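Braver Interactive
Employment and Playtesting
Posted September 5, 2001

Call for Participants: Cooperative Play Study for Clikari

Braver Interactive invites applications from members of the public who wish to take part in a structured playtest of Clikari, a cooperative puzzle and exploration game now in development for home computers. The study will be held in November at the company's offices in the Hanrahan Building. Applicants do not need professional experience in games, and persons who rarely play are encouraged to apply alongside those who play often.

About the Game

Clikari is played by two persons seated at separate computers on a local network. Each player controls a surveyor on the flooded island of Binora and sees only part of the information needed to move through it. One player may hold the tide tables while the other holds the map of the canals, and the two must talk to one another in order to proceed. The game contains no shooting and has no time limit in its first chapters. Later chapters introduce rising water, which closes certain routes until the players find a way to lower it.

The version used in the study will include the opening chapter, the harbor chapter, and one chapter from the middle of the game. Some artwork and sound will be unfinished. Spoken dialogue has not yet been recorded and will appear as text on the screen.

Purpose of the Study

The design department wishes to learn how pairs of players share information, where they become stuck, and whether the written hints are read and understood. Particular attention will be given to pairs who have not met before. The study does not measure the skill of any participant, and no scores will be kept or published.

Who May Apply

Applicants must be at least 18 years of age on the day of their first session. They must be able to read English comfortably and to carry on a conversation with a partner through a headset. Applicants may apply alone or with a partner of their choice. Those who apply alone will be matched by the playtest office.

The following persons are not eligible:

Current employees of Braver Interactive and members of their households.
Persons employed by another developer or publisher of games.
Persons who write about games for a magazine, newspaper, or web site, paid or unpaid.
Persons who took part in the earlier paper prototype sessions for Clikari.

Applicants who have played other cooperative games should list them on the application form. A long list is neither an advantage nor a disadvantage. The office will select 200 participants and will try to include a wide range of ages and playing habits.

What Participants Will Do

Each participant will attend 3 sessions on separate days. A session lasts two hours and includes a short break. In the first session, participants will read and sign the confidentiality agreement, complete a questionnaire, and play the opening chapter. The second session is given to the harbor chapter. In the last session, partners will be exchanged, so that each participant plays with someone new, and a group discussion will follow.

A member of the design department will be present in the room and will take notes. Observers will not answer questions about the puzzles during play. Conversation over the headsets will be recorded on audio tape for use by the design and writing staff only, and the tapes will be erased when the game is released.

Payment

Participants will receive a check for the full amount stated in their acceptance letter at the end of the last session. Those who withdraw early will be paid for each session they have completed. Participants who complete the study will also be sent a boxed copy of Clikari upon release and may choose to have their names printed in the manual. Parking in the visitor lot is free, and light refreshments will be served.

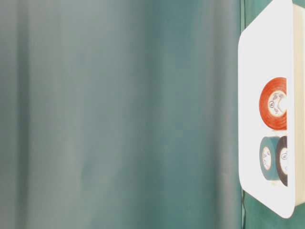
Confidentiality

All applicants who are accepted must sign a confidentiality agreement before play begins. Participants may say that they have taken part in a playtest for Braver Interactive. They may not describe the story, the puzzles, or the appearance of the game to others, post about it on message boards, or copy any part of the software. Cellular telephones and cameras must be left at the front desk.

How to Apply

Application forms may be requested by mail or picked up at the front desk of the Hanrahan Building, Room 197, on weekdays during business hours. Completed forms should be addressed to Saoirse Mulligan, Playtest Coordinator. Partners who wish to play together should each submit a form and should write the other's name in the space provided. Incomplete forms will be returned once for correction.

Please quote reference number 658 on the form and on the outside of the envelope.

Applicants will be notified of the decision in writing. A place that is not confirmed by the date given in the acceptance letter will be offered to the next person on the waiting list.

Applicants who need a particular chair height, larger text, or other arrangements should say so on the form. The rooms are on the ground floor and can be reached without stairs. Questions about access may be directed to Declan Lynch in the facilities office.

Braver Interactive selects participants without regard to race, color, religion, sex, national origin, or disability. Selection for this study is not an offer of employment. Persons interested in permanent positions in programming, level design, or quality assurance should consult the separate listings on the Employment page.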